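Home arm builds > Grippers and end effectors > Fingers won't stay shut, closed loop or just squeeze harder?

Wukora
Six months into the garage arm and I have reached the stage where it does one thing badly instead of nothing at all. Base and shoulder are from a Mandagi kit, everything past the elbow is mine, which is how you can tell where the trouble starts. The fingers close fine, then the servo sulks and they creep apart by a hair over a minute or so. Closed position is 302 in my units. By the time I look again it reads 278.

Trirurton_Dan
Your servo is holding against its own horn. Back the target off a few counts and it stops fighting.

Yanti Yeoh
Backing off gives him a gripper that is politely almost closed. I'd put a spring on it. Mine has done 3000 cycles on a spring out of a dead stapler.

Trirurton_Dan
And how many of those cycles were picking something up?

Yanti Yeoh
92. The rest were for morale.

Wukora
Spring is out, there's no room behind the knuckle. Tried backing off to 296 last night and it sat quieter. Before I touch the code again I want to know if the tips line up, so I parked it over the table with the wrist camera on. I'd like the arm to flip the switches on a power strip eventually, so the strip lives there now.

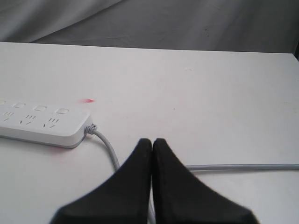
Darmawan Mangundap says the camera is the wrong judge anyway, and to slip a strip of printer paper between the tips and tug. If it slides out you have creep, if it tears you have a gripper.

Wukora
Fair. The view from up there flatters everybody, and it can't tell me a thing about grip. I'll do the paper.

sinham_owner
Switches don't need grip at all. Closed fingers, push down, done. You are all solving the wrong problem.

Yanti Yeoh
He said eventually. In December he said it would be folding towels.

Wukora
The towels are postponed. Paper test tonight, and if it slides out I'm raising the current limit and standing near the plug.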